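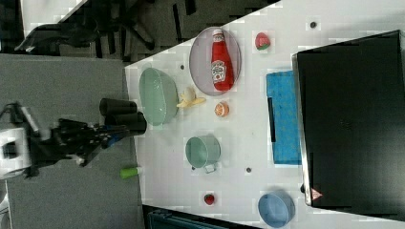
I get a lot of emails about my kitchen swap mornings at the Jiltwood hall, mostly the same handful of questions, so I've finally sat down with a cup of tea and typed up the answers. If you've never been, the idea is simple: you bring kitchen bits you don't use, you take home kitchen bits you will. Toy kitchen things count as well, and they end up on the same table as everything else, toy food and proper kitchen items all in together on a white top. I like it that way (and so do the under-fives, who'd be bored stiff otherwise).

## When is it on?

Once a month, doors at 10 in the morning, and we pack up when the hall needs the room back, normally by lunch. We skip July. I tried running it in July one year and spent the morning talking to my sister.

## Do I have to bring something to take something?

No! Please come empty-handed if your cupboards are bare. Students moving into their first place are my favourite visitors, and they hardly ever have a spare colander to offer.

## How much can I bring?

Up to 15 items per household. I know that sounds mean, but before there was a limit a very nice man turned up with 43 jam jars and no lids, and I had them in my garage until spring. If you're clearing a whole house, drop me a line first and we'll spread it over a few months.

## What won't you take?

- Anything with a plug. I can't test it and the hall's insurance won't have it.
- Knives. Table knives are fine, sharp ones aren't.
- Non-stick pans where the coating has started to come away.
- Opened food, or anything past its date.
- Chipped glasses. Chipped mugs I'm softer on, people put plants in them.

Everything should be clean. I don't mean gleaming, just give it a wash.

## Are the toy bits checked?

I look through them as they come in. Anything cracked goes in the bin, and so does anything small enough to worry me if it's meant for little ones. I'd still have a look yourself before you hand it to a baby, because I'm one person with a table to set up. Play food is better in a mixed bag than one piece at a time, if you've got a choice.

## Can I put something aside and come back for it?

Sorry, no. I used to do this with sticky notes and it caused more sulking than you'd believe. If you love it, pick it up and hang on to it.

## Is there a limit on taking things?

Not really. I ask people to take 3 things at most in the first half hour so that the bus lot get a fair go, and after that it's a free-for-all. Dealers do come now and then. They're welcome, but they can wait until the second hour like everyone's cousin with a van.

## What happens to the leftovers?

Genivaldo Magalhães takes most of them in his estate car to Prakano, the charity shop by the station. They can always use baking tins and serving dishes. What they can't sell comes back to me, and I put it out again next month. There's a fish kettle I've now seen five times.

## Is there parking?

There are 2 spaces outside the hall and I'm usually in one of them, with my boot open. Try the Dolota café car park round the corner, which is free if you buy a drink. Their cheese scones are very good, so I don't count it as a hardship. The hall door has a ramp on the garden side.

## Can I help?

Yes please. Setting up is the bit where I need hands, from 9 onwards. It's carrying boxes, mostly, and wiping things that someone has sworn are clean. Wear something you don't mind getting dusty.

## I left my cake tin behind. Have you got it?

Probably. Email me with the colour and size and I'll have a rummage. Put "lost" in the subject line or it gets buried under the questions about parking.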